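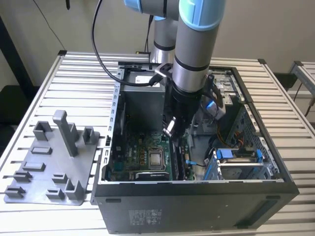
About Skolix

Skolix is a repair and resale shop for used office computers. We buy desktops from businesses that are replacing them, fix what can be fixed, and sell them at fair prices to households, small offices and schools. We also repair computers that people bring in themselves.

We started in a rented garage on Pichon Street with one workbench and a shelf of parts. Two years later we moved to our present building, next to the Arari bakery, where we have a front counter, a storage room and space to work on several machines at a time.

Last year we sold 1,726 refurbished desktops. Most went to people buying a first home computer or replacing one that was too slow for schoolwork. Another 300 went to local schools under our Flutari program, which lets a school pay over the course of the school year.
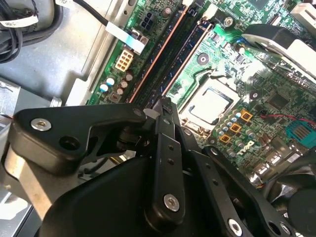 Prices depend on the age of the processor, the amount of memory and the condition of the case. Scratches bring the price down but don't affect the warranty. Every desktop we sell is covered for 90 days, parts and labor. If a part fails in that time, bring the computer back with your receipt and we will repair it or swap it for a similar one.

All drives are wiped before resale. Businesses that sell to us get a written record listing each drive by serial number. If a drive can't be wiped, we destroy it and note that on the same record. 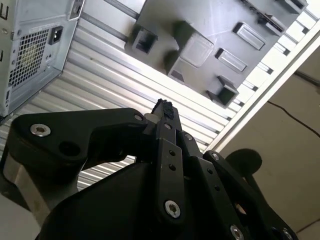
What we take

We accept desktops, flat monitors, keyboards and mice. Desktops don't have to work. We don't take printers, tube monitors or loose batteries - the county drop-off site handles those. For pickups of more than ten computers, please call ahead so we can send the van.

Classes

We teach a free evening class on basic computer care twice a month. It covers cleaning, backups, adding memory and spotting scam calls. So far 136 people have taken it. The May classes were full, and the next one is Wed 17 June at 6:30 p.m. Sign up at the front counter or by phone.
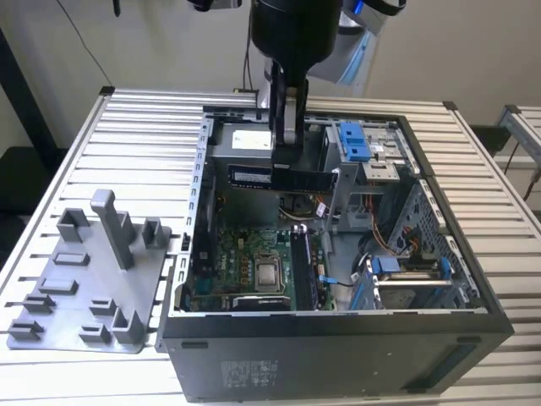 Memory module and open desktop tower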